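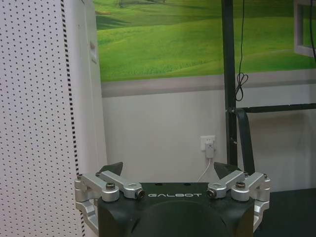 Home | Gigs | Releases | Backstage | Contact

Filed under: Live Music / Stage Notes

Stage check before doors, Grasska acoustic evening, club Lermont
Checked by: Marit Lindholm
Date: 15 April 2024

1. Mains cables to stage left: OK. Taped down. The tape by the steps is old, please bring a new roll.

2. Speaker stands: OK after correction. One locking pin was not fully in.

3. Stage edge marked with white line: NOT OK. It is worn away for some 12 metres. Alvar Rønning will paint it again before the next concert.

4. Microphone earth test: OK. All 9 channels, no hum and no shock.

5. Fire exit behind the drum riser: NOT OK at first. Two guitar cases stood in the way. Moved at once. I ask the bands again to use the side room.

6. Extinguisher no. 1547: OK. Seal is whole, last service in January.

7. Lamp over the piano: OK, but the safety wire is a little short. Pliniria has promised us a longer one.

8. Monitor level at singer's place: not measured, the meter had no battery.

Comment: points 3 and 8 stay open. The band can play, but the singer must be told about the edge.

Recent items
- Ghumman sign for a second album
- Pliniria: new songs, smaller stage
- Tickets for the Lermont summer nights
- Grasska set list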